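Ticket 1980 – hand-held gripper dropping things at demo table 2
Opened by: Osaze Dauda
Queue: Mullon demo support
Priority: was Normal, bumped to High by Gaurav
Status: Open, parts pending

Osaze, first entry

Okay, opening this from my phone in the Korkcombe parking lot, so forgive the typing. We're here for the open day walkthrough with the Effiong people and I've got one gripper that has started dropping stuff. It's the hand-held one from table 2, the one visitors get to squeeze themselves. The other one is fine. Same table, same objects, same me!

What it does: I close on the little cardboard tea box, lift, and the box swings down on one side like a gate. Sometimes it stays in, sometimes it goes. With the plastic cup it's fine most of the time. With the marker pen it's hopeless.

What I've tried so far: wiped both pads with a damp cloth, let them dry, tried again. No change. Swapped the tea box for a fresh one in case the old one had gone slick from everybody's hands. No change. Squeezed harder, and that made it worse, the box kind of shot out toward Nnamdi.

Doors open for the public part in an hour and a bit. Help?

Jinlong Cheng replied

Hi Osaze! Before you take anything apart, can you do three checks for me.

First, open and close it with nothing in it and listen. If it clicks near one of the pivots, tell me which side.
Second, with the jaws closed on nothing, hold it up against a window and see if light comes through between the pads.
Third, wiggle each fingertip with your other hand (gently please). There should be a tiny bit of give and no more.

Also, did anything happen on the drive over? Last May we had a whole case slide off a cart and two of them came out of it with bent links.

Osaze

No clicking. It's smooth as anything, which is kind of annoying because I was hoping for a click.

Light test: yes, there's a sliver of light at the top corner when it's closed, wedge shaped. The good gripper doesn't do that. Wiggle is the same on all four fingertips as far as I can tell, but I did it fast and there was a lady from Effiong asking me what I was doing, so take that for what it's worth.

Drive was fine, the case was strapped in. Omprakash drove and he drives like he's got a wedding cake in the back.

Jinlong

Ha. Okay, wedge of light plus no looseness makes me think pad and not linkage. If a link was bent you'd usually feel it bind somewhere in the travel. Which covering is on it? We sent two kinds to Korkcombe, the old stuff and the Cutico sheet. The old stuff grabs better but it doesn't like edges.

Osaze

No idea which one, sorry. Black-ish? I asked Omprakash and he says old stuff, then he said maybe Cutico. I'll get you a picture when I'm back at the table, there's a line of people between me and it at the moment.

Gaurav Rajput

Jumping in. Making this High only because we have the second visit slot after lunch and I promised them they could all have a go. Osaze, please don't glue anything until Jinlong has seen it. I remember the last time.

Osaze

That was ONE time. And it held.

Picture coming in the next entry, I've got the jaws wide open on the tabletop so you can see both pads.

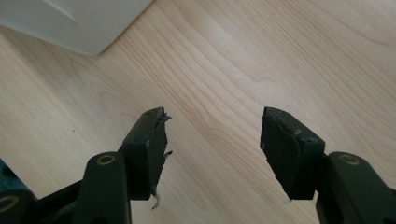

Table 2's gripper has a pad problem, Jinlong, you called it. I'd been wiping that thing all morning and I guess I was only ever looking at the flat part. Look at the fingertip on the left: the covering is torn along the edge, there are ragged bits sticking up at the top corner, and there's a thin pale strand curling out underneath it. The one on the right is scuffed but it's all there. So when I close on a box I've got one good side and one side that's partly fluff, and I bet the flaps fold under and push the corner away. That would be my wedge of light, no?

Jinlong

Yes, that would do it. I'm pretty sure that's the older covering, but I don't want to swear to it from a photo. Please don't pull on the strand. If it's attached further in, you'll take a good chunk of pad with it and then you really won't have a demo.

Can you trim the flaps flat with small scissors, just the part that sticks out, then put one layer of the gray cloth tape from the kit over the bad edge and fold it around the side? It's ugly but it should get you through the afternoon. Then try the tea box ten times and write down how many it holds.

Osaze

Nnamdi had nail scissors (of course he did). Trimmed, left the strand alone, taped over it. Ten tries: tea box held eight, and both drops were when I grabbed it off center, so that's half on me. Cup ten out of ten. Marker still bad, six, so I took the marker off the table and we've got a glue stick there now, it's fatter.

Visitors had at it for the whole second slot. One kid got the tea box balanced on top of the cup and people clapped! Tape was starting to lift at the corner toward the end so I put on a second piece.

Nnamdi Edet

Adding for the record that the spare pad bag in the case was empty. The label says it was last filled as part of order 953, and whoever used the last pair didn't sign for it. Can we get a new bag before this kit goes out again? I'd like two pairs if we can swing it.

Jinlong

Two pairs of the Cutico pads going out under request 154. When they get there, please change both sides of the table 2 gripper, not just the torn one. A new pad against an old scuffed one closes a hair crooked and you'll be back in here asking me about light tests.

Osaze, after the swap, redo the window check and the ten tea boxes and post the numbers. I'm leaving this open till I see them.

Osaze

Will do. Kit's back in the van, tape and all, I stuck a note on the handle that says PADS. Omprakash wants to know if he can keep the tea.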